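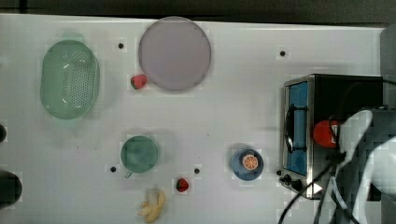
What should go into the budget before the arm itself?
Start with the staff hours needed to keep it running, then the grippers, cables and spares, and price the arm last.

2026-06-30
By Bronisława Pawłowska
Print this page | E-mail this page

Handout 4: Planning for equipment

Vendors quote the arm. Read any brochure with a pencil and strike out every price that stops at the arm, and you will be left with very little brochure. The Zevisley quote we work through in class gives the gripper one line and the cabling none at all.
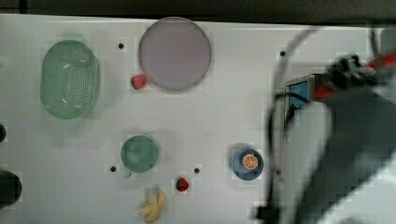
Tabletop work with play food, arm at right.

Etornam Alhassan's draft plan for the Dramani lab put $2382 against "accessories". I asked what was in it and got a shrug. A number that exact with no list behind it is a guess in a good suit, and I would send it back. Ask for part numbers, freight and the lead time on each item. If the supplier can't give a lead time, write down "unknown" and plan for the lab standing idle.

Props are cheap, so people leave them out. Cups, bowls and plastic fruit wear out or wander off, and a test repeated with a different cup is a different test. Buy doubles of everything at the start – the colour you want may not be sold next year.
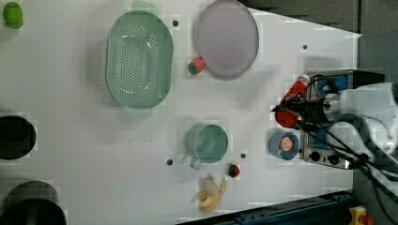 The same goes for the table. Measure the reach you need with the props laid out, then measure the room, and only then look at catalogues. Zillden's sales sheet promises "100 tasks out of the box". Ask which ones, on whose table, and how many tries each took. I have asked twice. Obed Akpalu thinks I am being unfair to them, and he may argue the point in August.

Service contracts: 12 months is the usual offer. Check whether the gripper is covered or only the arm. Flometti's terms leave out "wear items" and never define them.

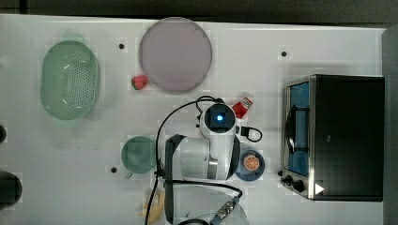 For next class

Bring a one-page budget for a single arm. Keep almost 50 per cent back for everything that isn't the arm, and be ready to defend each line.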